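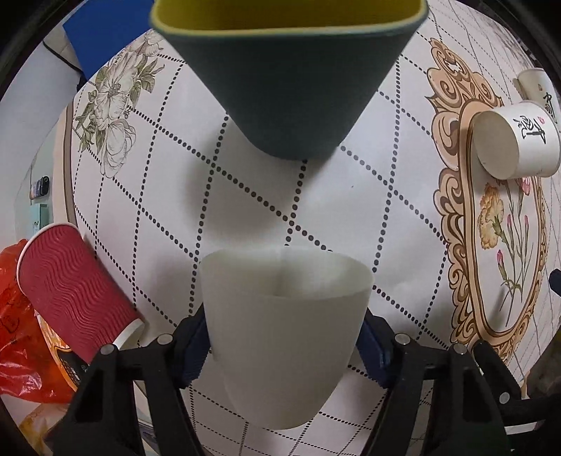
Hello again from the Edcombe robotics club, and thank you for your patience with me, because I know the April report was supposed to be shorter than the last one and I can already tell it won't be. A lot has happened since I wrote to you. The short version is that we're on schedule for the Skosside meet, we're inside the budget, and the students have picked a cup task as their main event. The long version follows (get a coffee).

When you approved the Forsberg grant last fall, the plan was for the team to enter two events, the line course and the sorting course. We dropped the line course in the second month. I wrote to Ivar Björklund at your office about it then and he was fine with it, but I wanted it in a report too so it's on paper. The kids just weren't excited about it. What they wanted was tabletop work with everyday stuff, and once they read the rules for the cup event they talked about nothing else for two whole meetings.

The event goes like this. Each team gets a table with cups on it, some upright, some tipped over, some upside down, and the gripper has to collect them and stand them in a row at one side. Teams don't know the layout ahead of time and don't know what kind of cups they'll get. You lose points for crushing one and you lose more for knocking one on the floor. It sounds easy and it is not! A paper cup weighs next to nothing, so the smallest bump sends it rolling, and if you squeeze the way you'd squeeze a block of wood you get a flat cup.

Our approach is to teach by demonstration. The students work a hand-held gripper themselves, record what they do, and use those recordings to train the model that will drive the arm at the meet. As of this week we have 2769 recorded tries that passed our own check. The goal we set in the proposal was 4000 by the end of the school year, so we still have a good stretch to go, but the pace has picked up so much that I'm not worried. Back in the winter a good session gave us maybe half of what we get now. The students have gotten faster, and they've also gotten pickier, and they throw out sloppy tries without me having to say anything.

We've been mixing up the tables on purpose. Plain tabletops were fine to start with, but the first model we trained on them went completely to pieces when we put down a cloth with a pattern on it. It kept reaching for the print! So now busy cloths are in, and so are mixed cups, paper and plastic, light and dark, ribbed and smooth. White cups on a white cloth are the meanest combination we've found so far and the students are very proud of having found it. Cups lying on their sides come next on the list of troublemakers, especially when the open end points away from you, so we've been giving those extra time.
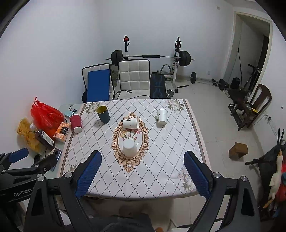 Upside-down cups turned out to have their own problem. The narrow end is on top, so the jaws meet the cup at a different width than they expect, and a grip that works great on an upright one slides right up and off. One of the ninth graders suggested coming in lower and closing slower, which we tried, and the drop rate in practice went way down. She's writing that part up for the notebook the judges look at.

Now for the things that haven't gone so well. Our training computer is slow. A full run on everything we have takes 29 hours, and if something is set wrong we only learn about it the next day. We lost two runs that way in one week, one to a bad file and one to me unplugging the wrong thing when I was moving a desk. I've put tape over that plug now. I'd like to talk with you about whether we could shift part of the travel line toward rented computing time. I don't need extra money, just permission to move it.

We also had a gap when the replacement finger pads from Jorkau were held up. The old ones had worn smooth and we couldn't trust anything we recorded with them, so we stopped recording and used the time for labeling and for cleaning up our code. The new pads are on, we bought a spare set, and I've asked the students to swap them at the first sign of slipping.

On the people side, we have 7 students on the team right now. We lost one to track season and picked up two from the beginner group, and both of the new ones were recording on their own by their second meeting, which says a lot about how well the older kids teach. Everybody has taken a turn at recording, labeling and running the training, and I'm holding firm on that even though a couple of them would happily do nothing but code.

Before the next report we want to finish the recordings, do a full practice round with the arm under meet rules, and get the notebook into decent shape. I also want to try a timed round with cups the team has never touched. I've been picking up odd ones at the grocery store and hiding them in my car for that.

Receipts for the pads and the storage drive are in the same envelope as the signed attendance sheets. If you or Ivar would like to come by for a practice, any afternoon after 3:30 works, just send me a note first so I can warn the kids.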